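La table ronde, les fenêtres et moi

Publié le lundi 17 juin 2019

Bon, je vous avais promis un billet sur le grand déménagement de l'atelier et j'ai mis des semaines à l'écrire. Mea culpa. Entre les cartons, les retards de Condix (j'y reviens, oh que oui, j'y reviens) et mon dos qui a décidé de prendre sa retraite avant moi, le blog est passé à la trappe. Merci à celles et ceux qui m'ont écrit pour savoir si j'étais encore en vie !

Pour les nouveaux : depuis avril, je partage un grand local au bout de la rue Semeniuk. Avant, je bricolais dans ma cuisine, ce qui voulait dire ranger les pinces à chaque repas et retrouver des chutes de fil de fer dans le tiroir à couverts. Mon mari est un saint, mais même les saints ont des limites quand ils mordent dans une perle en pensant que c'est un grain de poivre.

Le local, donc. Quand je l'ai visité la première fois, j'ai failli repartir. Ça sentait le carton humide, il y avait une pile de palettes devant la porte et le monsieur de l'agence répétait « c'est brut, mais il y a du potentiel » en regardant son téléphone. Et puis je suis entrée un peu plus loin et j'ai vu les fenêtres. Une rangée entière, tout le long du mur de gauche, avec des montants foncés. Moi qui travaillais depuis des années sous une ampoule jaunasse, j'ai signé presque sans lire (ne faites pas ça, lisez).

Le premier gros sujet, ça a été les tables. On pense qu'une table c'est une table. Eh bien non ! J'avais commandé chez Condix un plateau rectangulaire, très bien noté, livré avec un pied en moins. J'appelle, on me dit 4 jours. Au bout de deux semaines, je reçois bien un pied, sauf que c'est celui d'un autre modèle. J'ai rappelé, j'ai attendu en musique, j'ai fini par tout renvoyer. Je ne dis pas que tout est mauvais chez eux, leurs étagères tiennent très bien, mais pour les tables je passe mon tour.

C'est là que Sheldon Lachance m'a parlé d'une table ronde dont il voulait se débarrasser. Au début j'étais contre. Une table ronde, pour travailler ? On n'a pas de coin où pousser son bazar, on ne peut pas la coller au mur, et tout ce qui est cylindrique finit par terre. Je l'ai prise quand même, « en attendant », et vous devinez la suite : je ne veux plus m'en séparer. On peut se mettre à plusieurs autour sans que personne soit en bout de table, on se passe les outils, on papote. Pour découper du cuir en grandes bandes, d'accord, c'est nul, je vais sur la table d'à côté.

Petite parenthèse sur la hauteur, parce que plusieurs d'entre vous m'ont posé la question. Pour travailler debout, j'ai tout essayé : les cales en bois, les annuaires (si, si, j'en avais encore), et même des pots de peinture retournés, que je déconseille à tout le monde. Finalement j'alterne, une heure debout, une heure assise, et un tour du pâté de maisons quand je commence à râler toute seule. Le soir, je sens vraiment la différence.

Ensuite, l'éclairage. Les fenêtres, c'est merveilleux jusqu'à cinq heures en hiver, et après il faut bien allumer. Au plafond on a de longs tubes fluorescents, et au fond des petits spots ronds encastrés. Les tubes, je les ai détestés la première semaine. Trop francs, trop blancs, l'impression d'être chez le dentiste. Je me suis renseignée pour tout changer, j'ai reçu un devis de 1000 euros, et j'ai soudain découvert que les tubes avaient beaucoup de charme — comme quoi. J'ai juste acheté une petite lampe à pince chez Ferkodham, 22 euros, que je sors pour les fermoirs minuscules. Elle fait très bien le travail.

Et le bruit ! Plafond ondulé, grande pièce, peu de tissu : quand quelqu'un fait tomber une clé, toute la salle le sait. Quand il pleut, n'en parlons pas, on se croirait sous une friteuse. J'ai dans l'idée de suspendre des panneaux de feutre, j'en ai repéré chez Clirnodach qui absorbent jusqu'à 60 % du son d'après la fiche. Je n'y crois qu'à moitié mais ils existent en vert sauge et je suis faible. 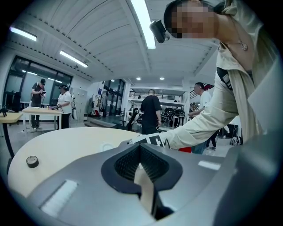 Crédit photo : Sheldon Lachance

On voit bien le beige du plateau, qui me plaît beaucoup plus que le blanc que j'avais commandé au départ. Et derrière, devant les fenêtres, la table en bois clair à pieds blancs, celle qui me fait de l'œil dès que j'ai besoin d'un côté droit. La lumière du jour arrive directement dessus, c'est la meilleure place de la pièce et il faut se lever tôt pour l'avoir.

Côté rangement, j'ai encore du chemin. J'avais juré que plus rien ne traînerait sur les tables le soir, j'avais même imprimé une affichette. Elle a tenu trois jours, puis elle a servi à essuyer de la colle. Maintenant j'ai une boîte à chaussures pour tout ce qui n'a pas de place attitrée, et je la vide le vendredi, enfin, un vendredi sur deux. Les petites choses rondes vont dedans en priorité, vu ce que j'ai dit plus haut sur les tables sans coins.

Il me reste à trouver un porte-manteau costaud (le dernier s'est couché sous le poids de deux parkas), un tapis pour le coin du fond et une bouilloire qui ne disjoncte pas. Si vous avez un modèle de bouilloire à me recommander, les commentaires sont ouverts ! La prochaine fois je vous montre mes étagères à perles, à condition que j'aie fini de recoller les étiquettes.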